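20 January 2026

What a day. The arm faulted on run 191, slap bang in the middle of a move, and it took me 3 goes to get it homed again. We were meant to reach 228 before tea! Corentin reckons it's the wrist cable, I say it's the new Lasura update (he wouldn't hear of it, of course).

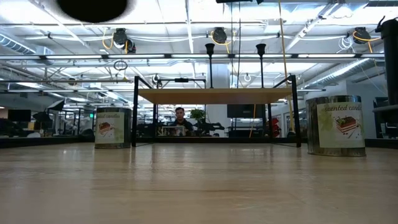

Scented candle tins on the table, shelf behind.

The thing that bothers me is the stop button. I hit it and the arm carried on for a good 500 milliseconds, which doesn't sound like much until your hand is anywhere near those fingers. Mine wasn't, thank goodness, but I've written it up properly and told Mallov we want an answer in writing.

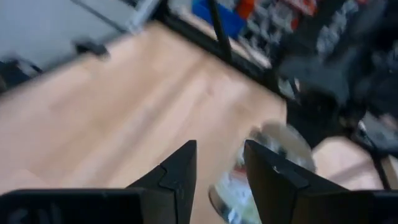 So no more runs until somebody from Lilidham has been out to check the brake. Corentin sulked a bit, then made me a coffee, so we're friends again. Must remember to save the logs first thing.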